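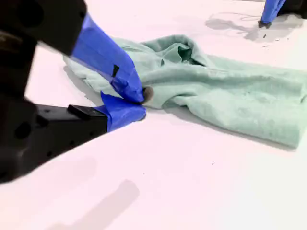

Taped fingertips closed on the edge of a green cloth, seen close up at the gripper.

Claltari 2 review: grasp planning for soft things

Claltari is a planning package for cloth and other things that won't hold a shape. Version 2 came out in July and I have been using it on our folding bench at Rovley, where the job is to take a crumpled cloth, find an edge and lay it flat.

Setup took me a morning. The installer found the arm drivers without help, but the camera calibration tool stopped at the same step each time until Fotini Tzavaras spotted that it wanted the older config format. The manual doesn't mention this.

The edge finder is the main reason to upgrade. You give it a depth image and it returns a list of places to pinch, each with a score and an approach angle. The old version liked to pick the top of a fold, so the fingers came up with two layers. The new one goes for the outer edge far more often. Over our test set, 82 per cent of first grasps held a single layer. Thick, fuzzy fabric is still the weak point, as the depth data goes soft just where the edge meets the table.

Planning is quick enough. A new pinch takes 7 seconds from image to motion on our machine, most of that spent on collision checks. You can turn the checks down, though I wouldn't with a second gripper near the cloth.

The force settings need work. There is one slider for closing force and no way to set it per finger. We run tape on the fingertips, and the contact model has no entry for it, so I typed in a friction value and adjusted it by hand. Stelios Makris wrote a short script to save these values between sessions. That should be built in.

Logging is good - every grasp is stored with its image, plan and joint data, and replay works at any speed.

If you only handle boxes and bottles, stay with Casis, which is simpler. For cloth I would pay for the upgrade again.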